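Vedska Club Handbook
Section 7: Microwave station

Written for student teams by Pascal Kramer. Revised 24 Nov 2020.

1. Put the white microwave on the wooden table and lead the power cable off the back.

2. Pick up the hand-held gripper and check that the marker card is upright and square to the body.
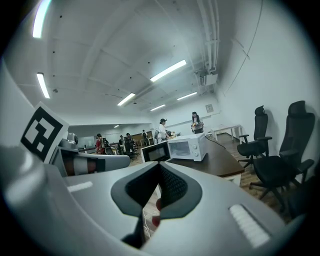 3. Open the microwave door all the way. It swings to the left.

4. With a gripper in each hand, reach in toward the turntable with the left one. Keep the right one near the front corner.

Note: Both marker cubes must stay uncovered – sleeves and straps are the usual problem.

5. Hold for a count of seven, then back out slowly and log the run on the Fluren sheet.

Caution: Do not start the oven with a gripper inside.
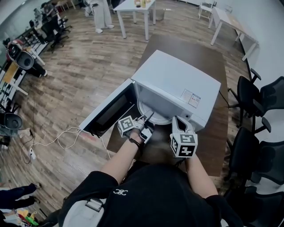

Fig. 7-2. Left gripper at the turntable, door open.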